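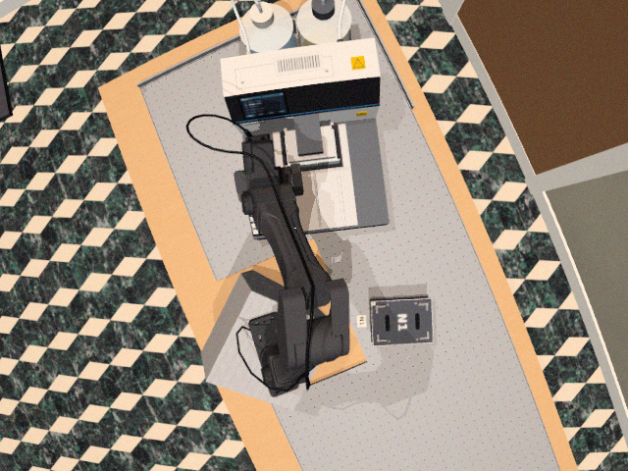

Werkbank mit Holzrand und grauer Lochrasterfläche

Arbeitsflächen in der Werkstatt: Lochplatten einbauen, pflegen und instand halten

Lochplatten als Arbeitsfläche haben sich in Hobbywerkstätten dort durchgesetzt, wo auf derselben Bank gespannt, verleimt und geschliffen wird. Die folgenden Hinweise gelten für beschichtete Platten auf einem Untergestell aus Massivholz, wie sie etwa im Bausatz Stolar enthalten sind. Für reine Metallplatten gelten andere Werte.

Plattenstärke und Auflage

Unter 22 mm Plattenstärke ist mit Durchbiegung zu rechnen, sobald Niederhalter eingesetzt werden. Die Platte liegt umlaufend auf und zusätzlich auf Querträgern. Der Abstand der Träger wird so gewählt, dass keine Bohrung über einem Träger endet, sonst lassen sich Spannelemente dort nicht durchstecken. Vor dem Verschrauben wird die Platte lose aufgelegt und mit dem Richtscheit in beiden Diagonalen geprüft. Spalte werden mit Furnierstreifen unterfüttert.

Umleimer aus Massivholz

Der Holzrand schützt die Plattenkante vor Stößen und Feuchtigkeit. Er wird bündig oder minimal tiefer gesetzt — ein überstehender Rand stört beim Auflegen großer Werkstücke. Bei einer Plattenlänge von 1.518 mm reicht eine durchgehende Leiste. Stöße in der Längsseite sollten vermieden werden. Verleimt wird mit D3-Leim, die Ecken auf Gehrung oder stumpf. Nach dem Abbinden die Leiste mit Körnung 180 schleifen und zweimal dünn ölen. Ölgetränkte Lappen zum Trocknen ausgebreitet im Freien aufhängen (Selbstentzündungsgefahr).

Bohrungen sauber halten

Schleifstaub und Leimreste setzen sich in den Bohrungen fest und verengen sie. Vorgehen:

Platte absaugen, Bürstendüse verwenden.
Bohrungen von oben mit einer Flaschenbürste aus Nylon durchstoßen.
Leimreste mit einem Rundholz passenden Durchmessers ausdrücken, nicht aufbohren.
Kanten der Bohrungen mit dem Kegelsenker von Hand entgraten.

Druckluft verteilt den Staub im Raum und drückt ihn in Lager und Führungen benachbarter Maschinen. Sie ist allenfalls bei geöffnetem Tor sinnvoll.

Flecken auf der Beschichtung

Frischer Weißleim: feuchtes Tuch. Abgebundener Leim: Kunststoffspachtel, flach angesetzt. Bleistift: Radiergummi oder etwas Spiritus. Harz: Orangenölreiniger, zum Beispiel Murkix, kurz einwirken lassen und nachwischen. Aceton greift viele Beschichtungen an und wird vorab an der Unterseite getestet. Scheuermilch hinterlässt matte Stellen, in denen sich neuer Schmutz schneller hält.

Rissige Stellen an der Oberfläche lassen sich mit Hartwachs füllen. Tiefe Ausbrüche werden mit Zweikomponentenspachtel geschlossen. Die Aushärtezeit beträgt bei 18 bis 20 °C etwa 48 Stunden, in der kalten Werkstatt entsprechend länger.

Aufstellung

Die Bank muss auf allen Füßen stehen. Auf Fliesen und anderen glatten Böden werden Gummiunterlagen unter die Füße gelegt; Filz rutscht. Schwere Tischgeräte gehören an ein Bankende, möglichst direkt über ein Beinpaar. Lüftungsschlitze an Geräten bleiben frei, auch von abgelegten Lappen und Zeichnungen. Zwischen Bank und Wand genügt ein Spalt von wenigen Zentimetern, sofern Zwingen nur von vorn angesetzt werden.

Wartung

Im Oktober, vor Beginn der Heizperiode, die Schrauben des Untergestells nachziehen und den Holzrand auf offene Fugen kontrollieren. Der Rand wird bei Bedarf nachgeölt. Verschlissene Platten können gewendet werden, wenn beide Seiten beschichtet sind — die Senkungen der Schraublöcher müssen dann neu angelegt werden.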